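Zatorach (manipulation method)

Zatorach is a method of training robot arms to put objects into a container and take them out again, using only the view of a small wrist camera. It was described by Mbali Radebe and Themba Steyn in a report dated 31/10/2023. The name comes from the software in which the first version was written.

The method learns from recorded demonstrations. The first set, called Vena, has 422 demonstrations, and a second set brought the total to 511. 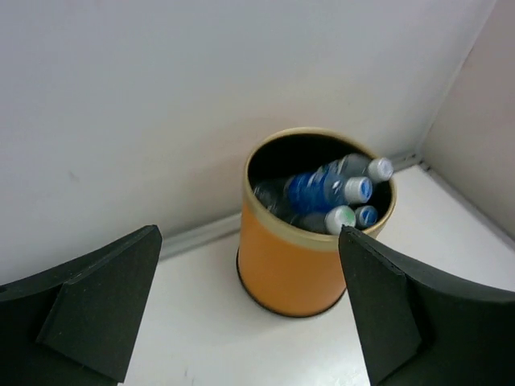 Each demonstration is divided into 5 phases, and the policy predicts the present phase together with the next motion of the gripper. Radebe and Steyn reported a success rate of almost 70 percent for objects that were not in the training set. Most failures happened in the approach phase. 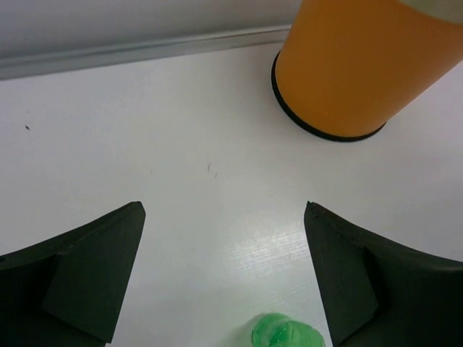

A later version, Jivisier, was released in February. It keeps a short memory of earlier views, so the arm can return to a container which has left the camera view.

See also: Gumede benchmark; Imitation learning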